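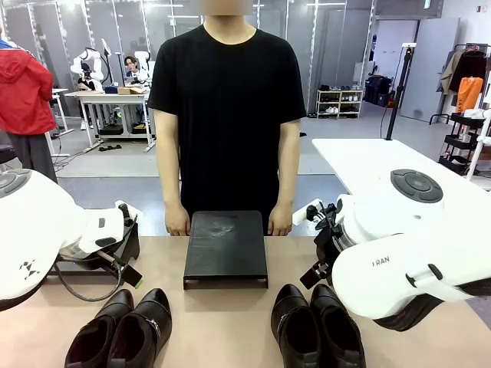

Section 4: Setting Up the Entry Bench and Its Dehumidifier

Read this section before plugging anything in. We know you won't, so the part about the drain hose is repeated in step 6.

The Kerslake entry unit has two halves. The lower half is a bench with a slatted base. The upper half is the dryer cabinet, which pulls damp air out of coats, hats and whatever else came in from the rain. They ship in separate boxes, usually on separate trucks, and the upper half tends to show up first. Keep it upright until its partner arrives.

Before you start

Pick a wall within reach of a grounded outlet. The cord is 166 cm long and does not stretch, whatever your brother-in-law says. Extension cords are not allowed with this unit.

Check the floor with a level. A slope you can't see is still a slope to a water tank.

Leave the unit standing upright for a full night before first use. The oil in the compressor has to settle, and it is in no hurry.

Assembling the bench

1. Lay the two side panels on a blanket with the drilled faces up. The panel marked R goes on the right as you face the finished bench. Sitting on the bench and looking out, it will be on your left. Please settle this with everyone in the household before tightening anything.

2. Fit the long rail between the panels with the four large bolts. Finger-tight only.

3. Drop in the slats. There are 23. If you have one left over, look again at the row nearest the wall, where the gap likes to hide.

4. Stand the bench up and tighten the bolts, going corner to corner as you would with a car wheel.

Note: Hand tools only. The Rumley service desk can tell a power driver from a hand wrench by the cracks it leaves, and the warranty doesn't cover cracks.

Mounting the cabinet

5. With a second person, lift the cabinet onto the bench so that its rear feet drop into the two cups. You'll hear a click from each side. One click means you are half done and should not let go.

6. Push the drain hose onto the spout at the back until it covers the ridge. Run the other end downhill to a floor drain, or into the tank supplied. Downhill is the important word.

CAUTION: Do not run the cabinet with the hose off. It will collect water perfectly well and deliver it to your floor.

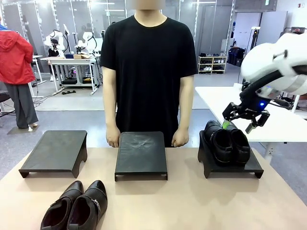
7. Plug in the cord and press POWER. The display shows 301 for a moment while the unit checks itself, then switches to room humidity. If it stays on 301, unplug it, wait ten minutes and try again.

8. Choose a program. COATS is for heavy wool and anything padded. LIGHT is for scarves, gloves and thin jackets. SHELF warms the lower deck gently and suits leather, which dislikes being rushed. There is also a program called HUKUVSKA, named for the town where the cabinet was designed. It runs all night and is very quiet, and we are told people there are proud of it.

9. Let the first cycle run empty with a window open. A faint smell of new paint is normal. A strong smell of anything else calls for the plug to come out.

Emptying the tank

Slide the tank straight out using both hands. A full one is heavier than it looks and has no lid. Pour it down any drain. Do not drink it, iron with it or give it to the dog.

If the tank light stays on after emptying, the float is stuck. Tap it. Error 586 means the tank is missing altogether, so check the bathroom, where it was probably left to dry.

Spare hoses and slats can be ordered from the Kokinham parts counter. Have the number on the rear label ready, and read it before you push the cabinet back against the wall.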